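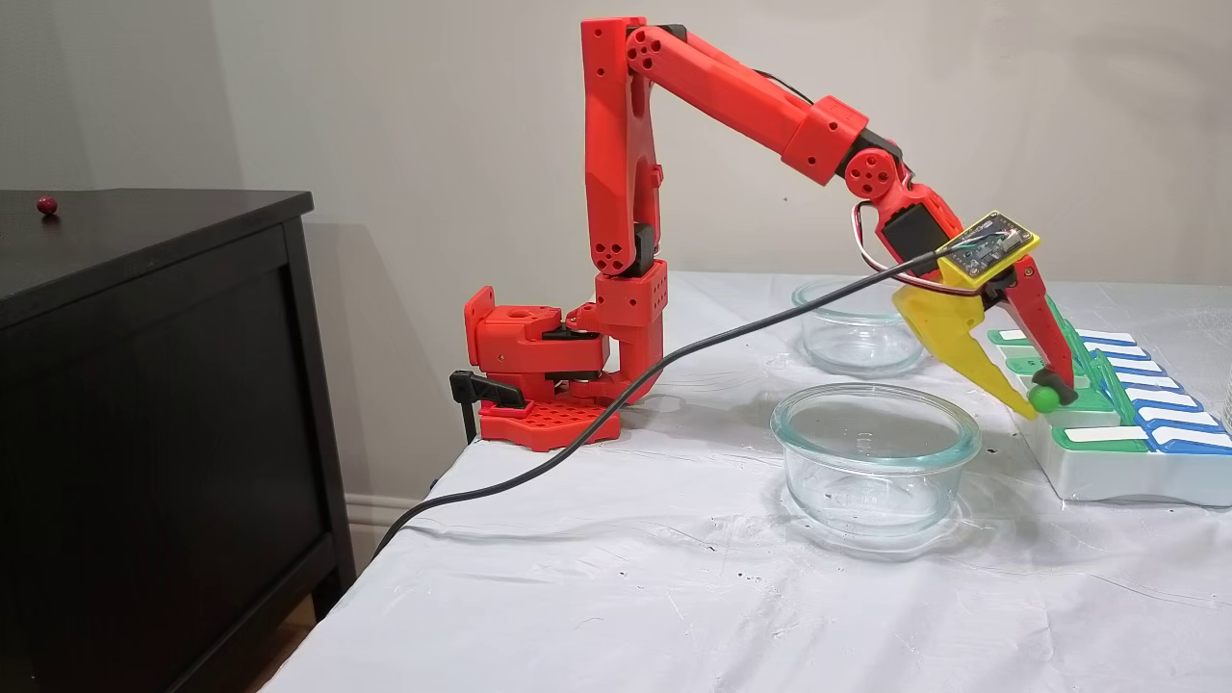
I have been thinking about table clearing for a good part of my adult life, and what still gets me is how little we know about the stuff that doesn't belong anywhere. Plates go to the sink, fine. But small things drift! When Thérèse MacDonald and I started visiting homes in Cultness, we figured the toys would be the hard part, and they were, only in a different way than I expected. Take the table in Figure 1, with two clear glass bowls on a white cloth, a toy keyboard set at an angle on the right, and one small green ball. A ball like that has no home of its own, so people make one up (a bowl, usually, if a bowl is close by). The keyboard is another story – too big for any bowl, so it gets pushed to the side and stays there until somebody needs the space.

Figure 1. Tabletop with glass bowls, a small green ball and a toy keyboard.

We ended up with 501 tidying notes from 55 homes, and I read every one of them, some of them twice on the train to Ultwood. I sorted them by where the thing landed first, and I left out anything that went straight in the trash. Ha-neul Ra did the same sorting on her own and we argued over the leftovers, mostly bowls. Is a glass bowl with a marble in it still a dish? I said yes, she said no, and we now code it as "dish in use as storage," a label I have grown pretty fond of.

The cloth matters too. Five of the families told us they clear a covered table more often than a bare one, and I believe them – I do it myself. We didn't ask the rest about cloths until April, so I wouldn't lean on that too hard. The Fustitcombe homes come up in the next section, where the kitchens are smaller and the bowls mostly live on the counter.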